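The Second Life of a Tablecloth

In Skostis, people still repair linen that others would throw away
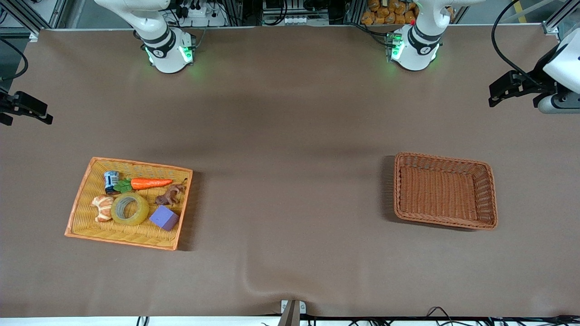
When I moved to Skostis six years ago, I brought one suitcase and the habit of buying cheap things. My neighbor on the first floor brought me bread, and it was wrapped in a cloth with many small darned places. I thought it was an old rag, so I kept the bread and put the cloth in the garbage. She did not speak to me until November.

Later I understood my mistake. The cloth had been part of a tablecloth, and before this it was a bed sheet. In this town linen goes down slowly, like stairs: sheet, tablecloth, towel, bread cloth, and at the end a strip for tying the tomatoes.

The place to learn this is Grusoren, a workshop behind the old post office. It opens at 11 in the morning and closes when the light becomes bad. Last year the women there repaired 284 pieces. Most came from families in town, but a growing part arrives by mail from Lastance, where the hotels have discovered that guests like a visible repair and will even ask to buy the napkin.

The work is slow. A darn the size of a coin can take an hour, if the thread is right, and the thread is the difficult part. New linen thread is too strong for old cloth and pulls it until a second hole opens beside the first one. For this reason the workshop keeps a drawer of thread taken out from pieces which are past saving. I was allowed to look in the drawer but not to touch.

A course costs less than a dinner for two. I took it in the spring, and my first darn looked like a spider had died in it. The teacher cut it out without a word and gave me back the needle.

Skostis has nearly 3,000 people, and I believe most of them now know the story about the bread. I have repaired four towels for my neighbor. She uses three of them.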